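Matheson 4-inch Tabletop Reflector

Sold by Plendine
Reviewed for the shop by Ailsa Farquharson
Page updated 4 October 2021

The box for the old version of this telescope promised 4,000 wonders of the night sky. We asked Matheson to take that off and they did, in March. There may well be 4,000 things up there that a 4-inch mirror can show as a faint smudge, but we have sold telescopes long enough to know which ones people look at twice. The Moon, Jupiter, Saturn, the Pleiades, the Orion Nebula. After that it depends on how dark your yard is and how patient you are.

What you get is a short tube on a swivel base, two eyepieces and a red dot finder. The mirror is good. I tested two samples and both split Castor cleanly on a steady night. The base is stiff when new and loosens up with use. The finder is cheap and feels it.

Magnification

Ignore the big number in the ads. The supplied eyepieces give 30x and 60x, and you will spend most of your time at 30x. You can buy a Sandel Barlow lens to double both. I don't think you should, at least in the first year. Doubling the power also doubles the shake in the mount and every ripple in the air.

Galaxies

Please read this before ordering. Galaxies through this telescope are gray. They have no arms, no pink knots and no blue edges. Andromeda is a long glow with a brighter middle, and from a suburb you may only get the middle. The color pictures you have seen come from long exposures on much bigger gear.
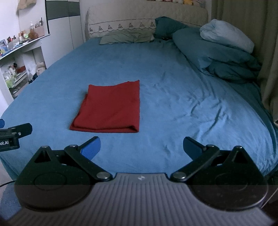
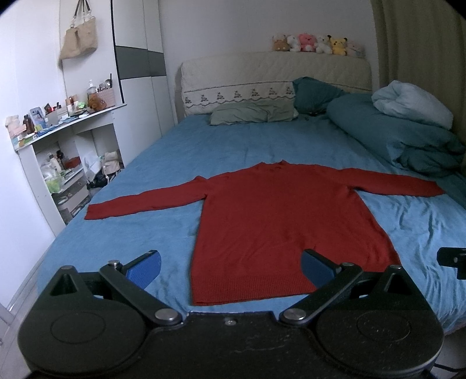 The Etus filter

Matheson offers a bundle with the Etus light pollution filter. I am not convinced. Etus says it "restores dark skies," and I would like to meet the filter that can do that. It blocks some of the glow from older sodium street lamps. Most towns near us have changed to white LEDs, and against those I saw no difference on any galaxy I tried. Donnie Laing tried it on the Orion Nebula and thought it helped a little. We sell it separately if you want to argue with me.

Good to know

The base needs a solid table or a crate. A folding camp table is hopeless.
Let the tube cool outdoors before you judge the view.
Collimation is adjustable, and the printed guide explains it badly. Ask us for Azucena Orozco's one-page version.
Never point it at the Sun. No solar filter is included.

Returns

Plendine takes this telescope back within 30 days if the mirror is clean and unmarked. "I couldn't see the colors" is accepted as a reason, but you pay the postage.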